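The planner went quiet at the same point on every run. It would accept the goal, expand nodes for 290 milliseconds, and return a path that ended three centimetres short of the wall of the tray. There was no error code. The log said PLAN OK.

I had inherited the stack from the Komness site in January, along with a folder of configuration files and a note reading "do not touch Lumach". Lumach was the perception service. It took the depth image from the wrist, fitted planes to it and handed the planes to Jorine, the planner, which treated them as walls. Jorine had no opinions of its own. If Lumach said there was a wall, Jorine stopped for it.

I left Lumach alone for two days. Then I turned on the debug output and replayed the approach one frame at a time. The depth image had a hole in it wherever the overhead lights struck the plastic. Lumach filled each hole by interpolation from its neighbours, and the filled patch came out nearer to the camera than the real surface. The plane fit took the patch at its word. Jorine was avoiding a wall made of glare.

I paused on the frame where the finger was closest and saved it with the ticket.
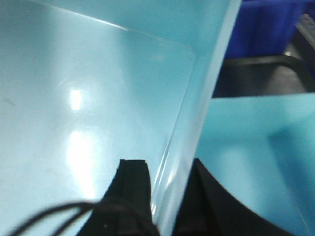
Usman replied within the hour that interpolation had been switched on deliberately, that without it the planner saw gaps and tried to drive through them, and that I should read the commit message before changing anything.

I read the commit message. It was dated 8/21/18 and said "fix holes".

The obvious repair was to carry a third state. A cell could be free, occupied or unknown, and Jorine could be told to enter unknown cells slowly, with the force limit reduced. The message format had one bit per cell. I widened it to two, rebuilt both services and ran the regression set of 3,000 recorded approaches overnight.

In the morning 200 had failed. I sorted them by cause. All of them were timeouts. Jorine was now creeping through the unknown cells at a speed nobody had budgeted for, and the supervisor was killing it before it arrived.

I raised the timeout and ran the set again. While it ran I opened the note, deleted the line about Lumach and wrote down what the second bit meant. Then I went back to the log, where the first approach had stopped at the wall, and the one after it was still expanding nodes.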